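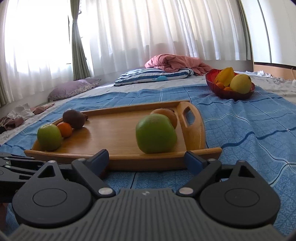

Valtiline brings its code editor to Linux

Valtiline is releasing a Linux version of Studesico, its code editor for small development teams. The new version can be downloaded from Friday and has the same features as the existing Windows release.

Linux support has been the most requested addition to Studesico since the editor first went on sale. A closed test began in January with 50 teams, and the company received 2784 reports during that time. Most of them concerned font display, keyboard shortcuts and the way the editor handles files on network drives. The shortcuts can now be changed one by one, or imported from a settings file saved on Windows.

Projects created in the Windows version open without conversion. Teams working on both systems can share build settings, code snippets and debugging profiles through the project folder. The built-in terminal uses whichever shell is set as the default on the machine.

Valtiline has also rewritten the search index for this release. In the company's own tests, a project of around 2000 files was indexed in 40 seconds on an ordinary office laptop. The same index will come to Windows in the next update.

Two features are still marked as preview on Linux: remote debugging and the visual merge tool. Both are switched off when the editor is installed and can be turned on in the settings menu.

Existing customers can use the Linux version under their current licence at no extra charge. New customers can try it free for a month. Packages are provided for the main distributions, along with a plain archive for everything else.

Support for the Linux version will be handled by Valtiline's office in Bevdale, during the same hours as for Windows.

About Valtiline
Valtiline makes programming tools for small and medium-sized software teams. Its products include the Studesico editor and a build server of the same name.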